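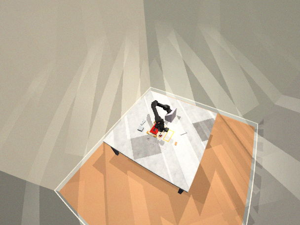

Simulierter Arbeitsplatz mit schwarzem Roboterarm und gelb umrandetem Feld auf der Tischplatte

Häufig gestellte Fragen zur Teleoperation und zum Vormachen von Aufgaben

Stand: 11. November

Auf dieser Seite beantwortet die Arbeitsgruppe Trisbridge die Fragen, die von Teilnehmenden der Demonstrationsreihe am häufigsten gestellt werden. Verbindlich bleibt in allen Fällen die Teilnahmevereinbarung.

Wer kann an der Demonstrationsreihe teilnehmen?
Teilnehmen können alle volljährigen Personen, die die Einweisung vollständig absolviert haben. Vorkenntnisse in Robotik oder Programmierung werden nicht vorausgesetzt. Studierende melden sich über das Sekretariat an, externe Personen direkt bei Frau Golnar Rostami.

Was genau ist meine Aufgabe?
Sie steuern den Roboterarm in der Simulation von Hand und führen die vorgegebene Aufgabe so aus, wie der Arm sie später selbstständig ausführen soll. Aufgezeichnet werden die Gelenkstellungen, die Greiferbefehle und die gerenderten Kamerabilder. Der genaue Wortlaut der Aufgabe wird vor jedem Durchgang eingeblendet.

Arbeite ich am echten Gerät oder in der Simulation?
Alle Teilnehmenden beginnen in der Simulation. Der Wechsel an den realen Arm ist nach 60 gültigen Durchgängen möglich und muss durch Herrn Behrouz Nouri freigegeben werden. Ein Anspruch auf diesen Wechsel besteht nicht.

Wie wird der Arm gesteuert?
Zur Verfügung stehen zwei Verfahren. Beim Führungsarm (Modell Drodach) bewegen Sie einen kleinen Arm auf Ihrem Schreibtisch, dessen Stellung auf den simulierten Arm übertragen wird. Alternativ kann ein Handcontroller verwendet werden. Innerhalb einer Sitzung darf das Verfahren nicht gewechselt werden.

Wozu dient die gelbe Umrandung auf dem Tisch?
Sie kennzeichnet die Zielfläche. Bei Ablageaufgaben gilt ein Durchgang als gültig, wenn der Gegenstand vollständig innerhalb der Umrandung liegt und der Greifer geöffnet ist. Ein Gegenstand, der die Linie berührt, wird als nicht abgelegt gewertet.

Warum liegen Gegenstände auf dem Tisch, die in der Aufgabe nicht vorkommen?
Das System soll lernen, den genannten Gegenstand auch zwischen anderen zu finden. Bitte lassen Sie nicht benötigte Teile wie etwa die kleinen grauen Blöcke unberührt, sofern sie in der Aufgabe nicht genannt sind. Bei versehentlicher Berührung kann der Durchgang fortgesetzt werden – er ist dann aber mit der Taste M zu markieren.

Darf ich einen misslungenen Griff korrigieren?
Ja. Korrekturen innerhalb eines Durchgangs sind ausdrücklich erwünscht. Fällt ein Gegenstand vom Tisch, ist der Durchgang abzubrechen und neu zu starten.

Wie lange dauert eine Sitzung?
Eine Sitzung umfasst 22 Durchgänge. Nach sieben Durchgängen ist jeweils eine Pause vorgesehen, die auch dann einzuhalten ist, wenn Sie sich nicht ermüdet fühlen.

Die Bewegung des Arms wirkt verzögert. Was ist zu tun?
Schließen Sie zunächst alle weiteren Anwendungen und starten Sie die Software Graleo neu. Besteht die Verzögerung fort, schalten Sie in den Einstellungen die Darstellung der Lichteffekte aus. Auf die Auswertung hat dies keinen Einfluss. Technische Störungen nimmt Herr Joonas Saarela entgegen.

Welche Daten werden über mich gespeichert?
Den Aufzeichnungen wird eine Teilnahmenummer zugeordnet, kein Name. Ton- oder Bildaufnahmen Ihrer Person werden nicht angefertigt. Sie können die Löschung Ihrer Durchgänge bis zum Abschluss der Datenerhebung im Mai verlangen – eine Begründung ist nicht erforderlich.

Wo findet die Einweisung statt?
Die Einweisung findet im Haus Hassanpour, Raum 69, statt. Termine vergibt Herr Nima Tehrani auf Anfrage.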